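Lodo fabric storage box, blue
Reviewed by Iman El Fassi
March 2019
4 out of 5 stars

I bought two of these in January to replace a plastic bin that had cracked at one corner. One holds cables and chargers, the other holds scarves and gloves by the front door. Both have been in daily use since then.

They arrive flat. You unfold the sides, push the base board down and press the corners out with your thumb. The first one took me a few minutes, the second one less. There are no instructions in the package and you don't need any. The base board on one of mine was slightly bowed, but it flattened out after a night under some books.

The color is a plain blue, a little darker than it looked on the store page. I wanted something that would sit next to busy patterns without adding another one, and it does that fine.
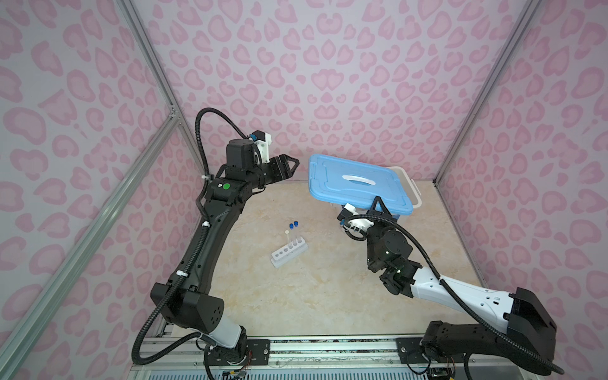 The sides stay up when the box is half full. When it's empty they lean in a bit, and if you overfill it they bulge and the box won't slide into a narrow shelf. I measured my shelf first and still had to leave some space on each side. Check your depth as well as your width.

Cleaning is easy enough. Dust comes off with a damp cloth. I got hand cream on one side and it left a faint mark that I can still find if I look for it. The label says not to machine wash, so I haven't.

I had a Grorlow box before this, same general size. The Grorlow had a stiffer base, but the stitching came loose at the handle in the first year. The stitching on the Lodo is tight so far. My neighbor Rania Abdel Rahman has the gray one and uses it for toys. Hers has been dragged across the floor by a toddler and the bottom edge is starting to fuzz.

Good: folds flat, easy to set up, light to carry.
Not so good: soft when empty, no lid, color is off from the listing.

I'd buy it again for clothes or cables. For books or tools I would get something with hard sides.

60 people found this helpful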